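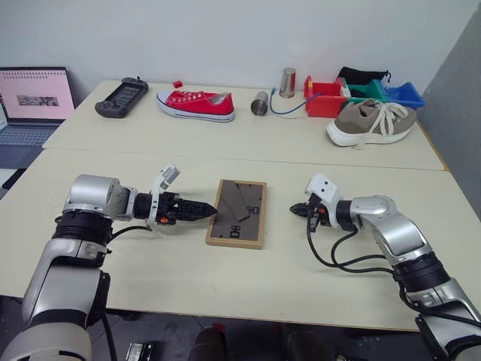

Home Articles Barn Life Body & Mind Recipes Contact

A Ten-Minute Back Routine for After Chores

May 27, 2022

I've been cleaning stalls for 13 years now and for most of them I treated my lower back like a wheelbarrow I could leave out in the rain. Then one July I bent over to pick up a hoof pick (a hoof pick!) and couldn't straighten up again until supper. What follows is the routine I've done ever since, pieced together from a stretching class I took in Pludamik and a lot of lying on the floor.

If you have pain that shoots down your leg, numbness, or anything that wakes you up at night, please go see your doctor first. I'm a horse person with a yoga mat and no medical training whatsoever.

What you need

A mat or a folded saddle blanket, a wall, and a towel rolled up to the thickness of your forearm. I roll mine in an old Thaler feed bag so it keeps its shape, but a couple of rubber bands work too. Take your boots off. I mean it, I tried this once in my Zillsteads and kicked over a lamp.

Step 1: Walk it out

Before you get down on the floor, walk for two minutes. Up and down the driveway is fine. Let your arms swing and your shoulders drop. I usually do this on the way back from shutting the gate, so it doesn't even feel like part of the routine.

Step 2: Legs up the wall

Scoot your hips toward the wall, lie back, and rest your legs straight up against it. If the backs of your legs complain, slide your hips away from the wall a few inches. Stay for ten slow breaths. The dog will come and stand on your hair, and you just have to live with that.

Step 3: Knees to chest

Slide away from the wall and hug one knee in, holding behind the thigh. Keep the other foot flat on the floor. Four slow breaths, then switch. Do each side twice, then hug both knees together and rock a little from side to side. This is my favorite part and I go on way longer than I need to.

Step 4: The towel

Put the rolled towel under your shoulder blades, crosswise, and let your arms fall out to the sides. Bend your knees. It should feel like a gentle opening across the chest, and if it pinches, use a thinner roll. Start with one minute and work up to two.

Step 5: Getting up

Roll onto your side, rest there for a breath, and push up with your hands. No sitting straight up! I undid a whole week of good work that way once.

How often?

Every day for the first couple of weeks, then I'd say four times a week. On days we unload hay I do it morning and evening. If you miss a day, just pick it up again the next one.

I also switched to a longer-handled fork, a Damico, and that helped my back as much as any stretch did. Check yours against your own height: standing upright, the end of the handle should come to somewhere near your chin.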